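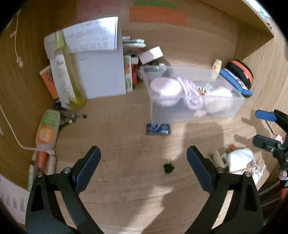
The cabinet compartment on Monday, clear box in the middle, everything else wherever it fit.

One Cabinet, One Clear Box: A Skeptic's Gallery

I have never trusted the clear-box school of tidying. The idea, as Dotari and every other storage shop would like you to believe, is that if you can see a thing you will use it, and if you use it you will put it back. My own view is that a clear box is a way of looking at your clutter from five sides instead of one.

Pichit Intarasuk disagrees with me about this and has done so for years. He runs the Tapia Street swap table and owns more lidded boxes than anyone should. In March he talked me into trying his method on one wooden compartment, one I had been ignoring since we moved in. The rule was simple enough. Small things go in the box. Tall things go to the back. Paper gets dealt with the same day. I agreed to 10 minutes, and I set a timer, which he thought was rude.

This page is the result. One picture so far, with my notes on it. I'll add more if there is anything worth adding, and I have my doubts.

Notes on the picture

The clear box. It holds a round pale pink bowl, a coiled pink-and-white cable, a white round container and a small gold ornamental piece, along with a little clear tray. Pichit calls this "grouped." I asked him what the group was. He said "small." By that logic my sock drawer is a museum. I will grant that the cable is coiled, and a coiled cable in a box beats a loose one in a drawer.

The tray inside the box. A box inside a box is where I usually leave the room. The next step is a tray inside the tray, and then you are on the Flusow mailing list for life. I know this from experience. They still send me the spring catalog, 148 pages of dividers, and I have never bought so much as a hook from them.

The bottles. The tall yellow-green one and the white one with green printing stand together at the left, by the tall white box. Fine. Tall things to the back was the one rule I had no quarrel with. The small cream-colored bottle ended up behind the clear box, and I give it a month before I buy another because I've forgotten I have it. So much for seeing everything.

The receipt. Paper gets dealt with the same day, remember? It is leaning on the white box, in plain view, with all its rows of text. Pichit says it is "out so it can be filed." I have been hearing that about receipts since college.

The books and cards. I stacked these myself and I stand by it. The small pink-and-white box on top is at an angle and I don't care. The package with the fruit on it went in front because it stands up by itself, a quality I wish more packaging had.

The pencil case and the round case. Blue one leaning on the black-and-orange one. Pichit wanted both of them in the clear box. They would have taken up half of it, and then where would the pink bowl live? We left them out, and I count that as a point for my side.

The labels. Pink, green and orange paper, taped up high on the back wall. I have seen the Britar color chart, where every shade stands for a category, and I have yet to meet a person who could recite theirs a week later. Color coding works for the one afternoon you spend doing it.

The white cable down the left wall. Still hanging. We agreed it was a separate project, which in this house means it will be there next year.

Where I've landed, for now

The floor of the compartment has more open space at the front than I expected, apart from the little dark blue card. I'll admit I like that. Whether it stays that way is another question, and I've watched plenty of cleared surfaces fill up by the weekend. Pichit has offered me 9 more boxes, secondhand, all with lids. I said I'd take one, and only if the lid fits.

If you keep a cabinet like this and your clear box has survived longer than 5 weeks without turning into a junk drawer with a view, write and tell me how. Send the "before" too. I don't believe in "after" pictures by themselves.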